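3.2 Simulated Grasping Task

Each student team trained its grasping policy in simulation before the March bench trials. 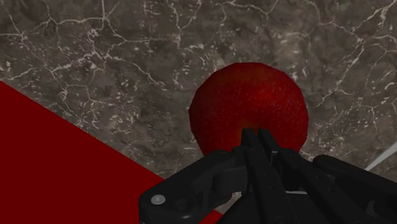

Figure 2. Simulated apple task, view toward the fingertips.

Teams received 400 episodes for training and held out 60 for scoring. Lighting and surface texture were drawn at random per episode. Kang and Yoo's team also varied the starting pose of the arm, and their policy was trained for 800 epochs on the same data. Scores by team are given in Section 4.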